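How do you store opened snacks so they don't go stale in a week?

Posted by Hamdia Hadgu, Jan 3, 2024

So we went a little overboard over the holidays and my pantry in Predley is now mostly crackers, chips and dried seafood. I clip the bags shut but everything goes soft within days (my kitchen is right over the laundry room, so it's humid). Do I need to buy containers, or is there a cheaper trick?

Refilwe Modise
Get jars with a rubber seal! I bought 2 at a yard sale and never looked back. Crackers that already went soft can be saved too, just spread them on a tray in a low oven, 170 degrees if yours goes that low, and check after 17 minutes. Let them cool all the way before you put the lid on.

Leandro Garrido
clips are useless, just eat faster lol

Aitana Carrasco
I had the same problem in my old apartment. Chips and crackers go in jars, fine, but for dried squid and anything chewy I squeeze the air out of a zip bag and stick it in the fridge. And I stopped buying the giant bags. The little single packs cost a bit more, but there's nothing left over to go stale

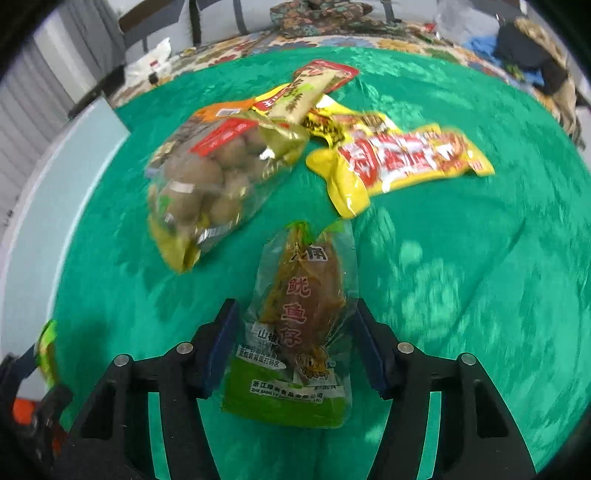
and my kids can grab one on the way out the door, so I'm not sweeping up crumbs every night either.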